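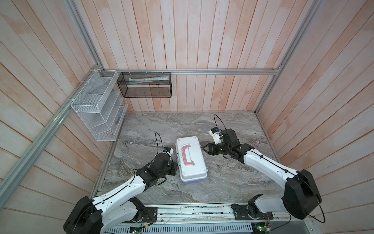 Last changed: 22 January 2025

Guides > Small Repairs > Packing a first aid and repair case

How to pack a small case for home repairs

In my family we had for many years one big drawer where everything was put: screws, tape, glue, old keys. When something was broken, we searched a long time and then bought a new one of what we already had. Since last August I keep one hard case with a handle, and I want to explain how I pack it, so that you can do the same in one evening.

Step 1. Empty the drawer

Take everything out and put it on a large table. Do not sort yet. First throw away what is clearly finished, like dried glue, bent nails and tape that does not stick any more. Batteries should go to the collection point and not to the kitchen trash.

Step 2. Make 3 groups

The first group is for things you use every month. With me it is a screwdriver with changeable tips, a tape measure, a pencil and a roll of white tape. The second group is for small parts, like screws, wall plugs and picture hooks. The third group is for things which are used once in a year, and these do not go in the case at all. I put them in a shoe box on the high shelf in the hallway.

Step 3. Put the small parts in bags

Use small bags which can be closed again. Write the size on the bag with a permanent marker before you fill it, because it is difficult to write well on a full bag. I keep 100 wall screws and 60 wall plugs, and this is enough for my apartment for a long time. If you live in a house with a garden you may need more.
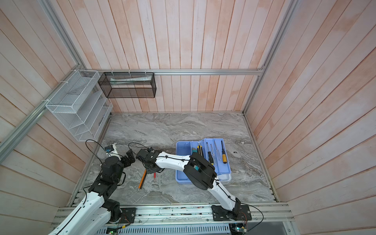
Mafalda Vieira wrote to me that she does not use bags, because the screws make holes in them after some weeks. She takes the small round boxes in which she buys lip balm and glues one screw on each lid, so she knows without reading what is inside. I tried it and it is a good way, but the boxes need more space, and for a flat case I still prefer the bags.

Step 4. Heavy things at the bottom

Lay the hammer and the pliers along the long side of the case. Which side is the bottom depends on how you carry it. If the handle is on the lid, the case stays flat and the heavy tools go in first. If the handle is on the narrow side, the case hangs, and the heavy tools should be on the side opposite to the handle. Fill the empty places with a folded cloth, then the tools do not make noise on the stairs.

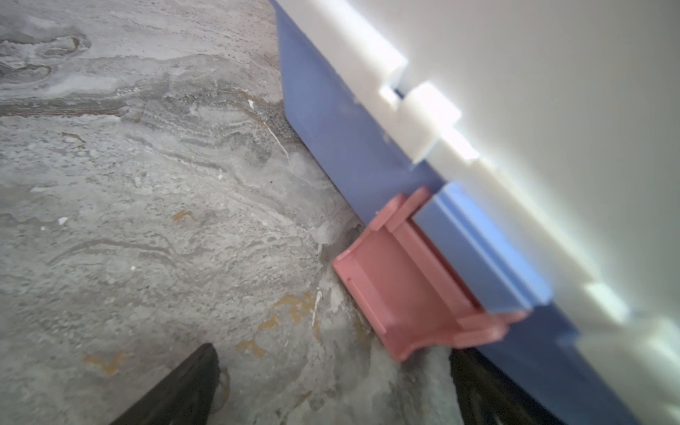
The cloth is also useful when you work, to put under your knees or to collect dust from the drill. I wash mine together with the kitchen towels.

Step 5. Write a list for the lid

Write on a card what is inside and tape it on the inner side of the lid. When you take the last hook or the last plug, make a mark on the card. Before you go to the hardware store, take a picture of the card with your phone.

Leave the glue outside of the case if you store it in a warm place. Mine is in the door of the refrigerator, in a closed jar with a label.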